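How to Cover a Table With Kraft Paper for a Kids' Party

Posted Mon 18 August by Tahsin Bhuiyan

Quick one today, party season is eating my weekends. People keep asking how I get the paper to lie flat on a long table without it bunching up by the time the cake comes out. Mostly tape. Tape and doing it the night before.

What you need

Brown kraft paper on a roll, wider than the table if you can get it. I buy the Kaneko roll, the heavy one. The light stuff rips as soon as somebody leans an elbow on it.
Painter's tape
Double-sided tape
Scissors, long ones
A damp cloth and a dry one
A ruler or just a straight piece of wood

Before you start

Wipe the table. Then dry it, properly. Any damp spot comes up through the paper as a dark bubble and it stays there. Folding tables: check the seam in the middle. If one half sits higher than the other, run a strip of painter's tape along the join first. Helps the paper slide over.

Unroll the paper the night before if you have floor space. Curl side down, books on the corners. By morning most of the curl is gone. No time? Roll it backwards on itself, tight, leave it while you make coffee.

Laying it

1. Put the roll at one short end. Leave 12 inches hanging over.

2. Tape the overhang to the underside of the table with painter's tape. Underside, not the legs.

3. Walk the roll down to the other end. Slow. Keep it square to the long edge, becuase if you're off by a little at the start you're off by a lot at the far end.

4. Pull snug but don't yank. Cut with another 12 inches to spare.

5. Tape the second end under. Smooth from the middle out with your forearm.

6. Long sides next. Fold under, crease with the ruler, tape every 18 inches or so.

7. Corners like wrapping a present. Fold the short side flat, tuck the triangle, tape.

8. If the table's wider than the roll, lay two lengths and overlap by 3 inches. Double-sided tape in the overlap, whole length. Put the overlap away from where the little ones sit, they will find it and they will peel it.

Putting things on top

Keep it plain. Brown paper is already doing the work, so bright plates and something small to play with in the middle is plenty. Letters are good for ages three to six, they spell their names while the food is late. Foam ones are quiet, wooden ones get banged. 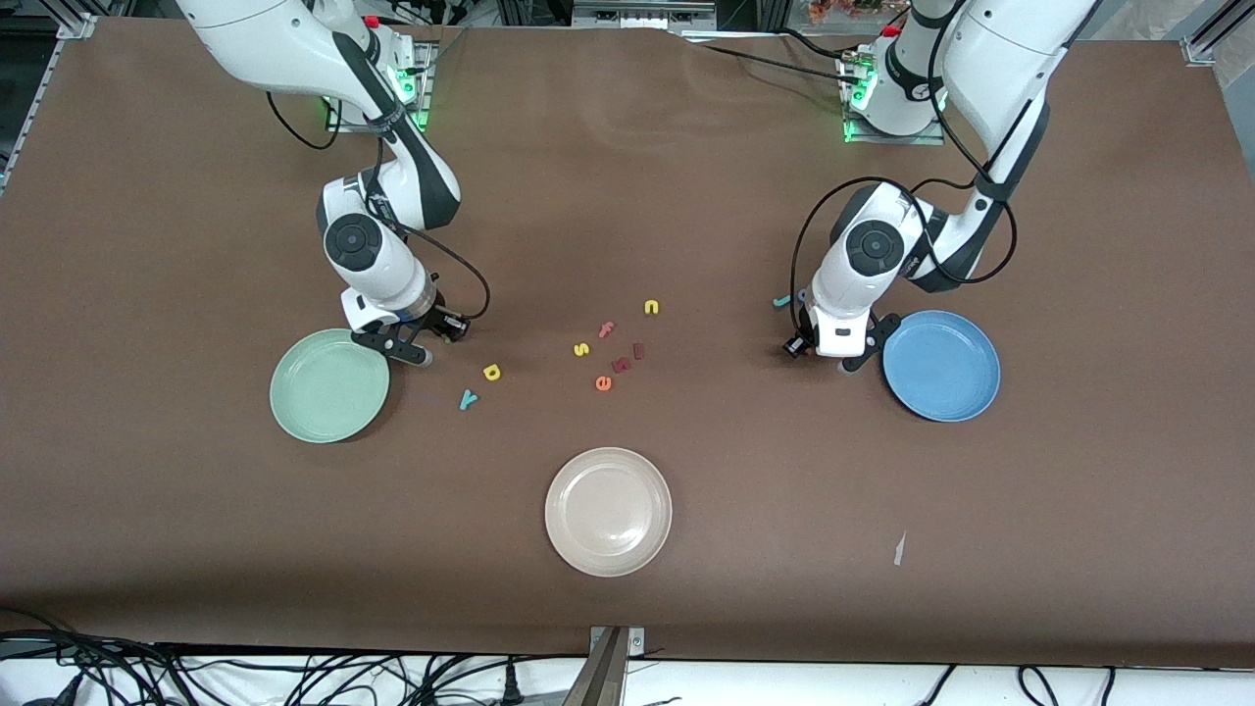

Can I use wrapping paper instead of kraft?
It's too thin for a table and the shiny side slips around under plates, so save it for the presents.

Crayons in cups, one cup between two kids. No markers. Markers go through, I learned that on my sister's dining table in March and I am still hearing about it. If you must have markers, put a second layer underneath.

Drinks are the other problem. Spill on kraft paper: blot, don't rub. If it's soaked, cut a neat square out, slide a new peice underneath, tape it from below. Looks fine, kids draw a road around it.

Taking it off

Cut the tape along the underside, both long edges. Fold the sides in over the crumbs and roll from one end. Goes straight in the bag. Painter's tape left on the table overnight is ok, double-sided isn't, get that off same day with a little cooking oil on a cloth.

Clean bits of paper I keep for wrapping. Balloon post next, if I get to it.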